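How to Teach a Break Room Chore With Hand-Held Grippers

When Flerness decided to automate tray service in our staff kitchens, I assumed the job would go to programmers. It went to us! The people who had been loading and unloading microwaves for years became the ones who show the machines how it's done, and I've enjoyed it more than any training I've sat through. These are the steps we use at the Arroyo building.

What you need

A pair of hand-held grippers with their marker cubes attached
A microwave on a table you can walk up to from the front
One tray or bowl that fits inside with room to spare
A headset, charged
20 minutes per session, including setup

Step 1: Set up the station

Put the microwave where you can face the door squarely. Leave the ordinary stuff in the room. Chairs, cables and plants are part of a real kitchen, and Corrado Bianchini, who ran our kitchen for years before he started leading sessions, likes to swap a few things between days. Just keep your own walking path clear.

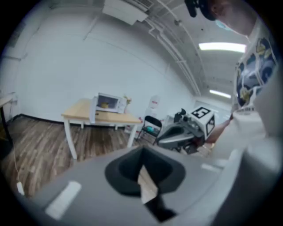

Microwave station with the door closed, grippers in hand.

Step 2: Hold the grippers and slow down

Keep the cubes uncovered, so no long sleeves flopping over them. Then practice opening and closing the jaws a few times before you touch anything. Your first tries will feel like eating soup with tongs. Give it nearly 63 repetitions and your hands stop arguing with you (that was my number, yours may be lower).

Step 3: Work the door, then the tray

Open the door all the way and let go of it completely. Take the tray by its rim, lift it level, and move it at the speed you'd use with hot soup inside. Pause briefly each time you grab or release. If you drop it, pick it up with the gripper and carry on. Those recoveries are useful, so don't throw the take away!

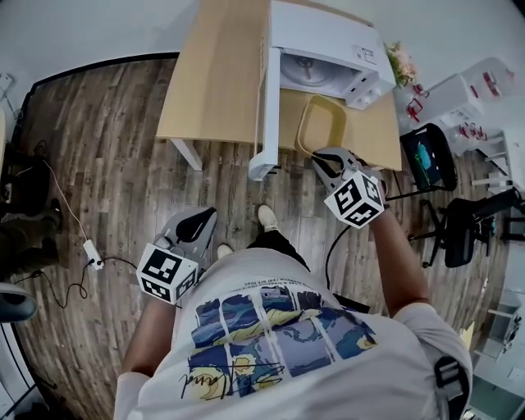

Gripper jaws open around the yellow tray's rim, with the microwave door open.

Step 4: Switch off and write it down

We work in turns of 2 sessions, then swap with a partner. In the log, note anything odd: a sticky door, a tray that slid, a grip that felt wrong. My notes on door handles went to Tisetti, who maintain our equipment, and came back as a change to the checklist. That was a great day.

What changes for the crew

Our shifts now have a teaching block in the morning and regular kitchen work after it. The pay grade moved up in July for anyone who finished the course. Some people missed the chatter of the lunch line, so we kept one serving window staffed, and you can ask to be put there. If your wrists get tired, tell your lead and trade blocks for the day.

Next page: wiping down counters with two grippers.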